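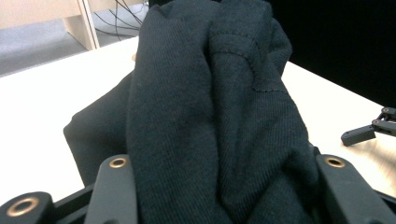 Navy knit, seam side up, on the white table.

Ticket 2406, Cestham laundry and folding help desk
Status: open, waiting on customer

Hi again! Me with the navy sweater. You asked for more detail on the folding problem, so I'm pasting in my notes from Monday night and you can tell me where I'm going wrong.

What I'm trying to do: fold it flat using your Ormont card (the 3 step one) so it fits the narrow shelf. What I get: a lump. The body goes fine, but as soon as I bring the sleeve over, the shoulder seam twists and the whole thing creeps sideways.

Try 1. Followed the card exactly. Sleeve popped back out the second I let go.

Try 2. Buttoned nothing, because there are no buttons, but I did skip the shake-out like you suggested. Worse, if anything! More creases down low.

Try 3. Laid it face down and smoothed from the collar out with my palms. Much better, and I got all the way to the last fold before the hem slid. So maybe that's our clue?

I also wondered if it was the table. The white one is really smooth, and knits just skate on it, so I tried out the wood one too.

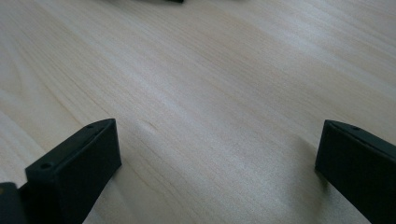 The grain on that one is so fine that I can barely feel it, and I got the same slide at the hem, just a bit slower. I put a cotton towel down after that and it held still long enough for me to finish, but then the towel bunched up underneath (of course) and the fold came out crooked.

Two questions. Is the Nolteo mat grippy on both sides, or only on top? And does ticket 641 apply to me? It came up when I searched "sleeve won't stay" but the person there had a hoodie, and I don't know if a thinner knit counts.

No big rush, I've got it over a chair for now. I can redo Try 3 tomorrow evening if you want me to change something first.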